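Dawber Social Club — games room walk-round
Inspected by: Bülent Tekin
Date: February 14, 2022
Comments added by: Hülya Karabulut

1. Fire exit, rear. PASS. Opens on the first push. Last sheet said the same, and in September it took two people and a shoulder, so I tried it 10 times.

2. Extinguishers. PASS, with doubts. Tags are current. The Grostari bracket by the bar is held on by one screw. Whoever signed it off as "secure" didn't lean on it.
HK: Second screw ordered.

3. Emergency lighting. FAIL. Two fittings stayed dark on test. The Vaven leaflet promises 200 minutes on battery. I'd settle for 10.

4. Pool table. Level, cloth and rails checked. PASS. No tears in the cloth, rails tight. The feet were shimmed last year and I expected them to have crept, but the level says otherwise.
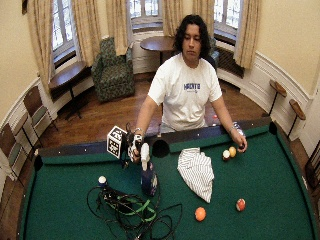 Item 4. Pool table, green cloth, player seated behind.

5. Floor around table. FAIL. Carpet edge lifting on the window side. Tape is not a repair, and this is the third lot of tape.
HK: Quote requested from Nosura. They say 7 working days. We'll see.

6. Cue rack. PASS. Two cues with split tips taken out of use — please don't put them back.

7. Sockets and leads. NOT CHECKED. Cupboard locked, key not on the hook. I won't tick a box for something I haven't looked at, whatever was done before.
HK: Key is now in the office drawer.

8. First aid box. FAIL. Plenty of triangular bandages, one plaster. Eyewash out of date.

Recheck items 3, 5, 7 and 8 before the room is let again. I'd like to see the carpet myself before anyone marks it done.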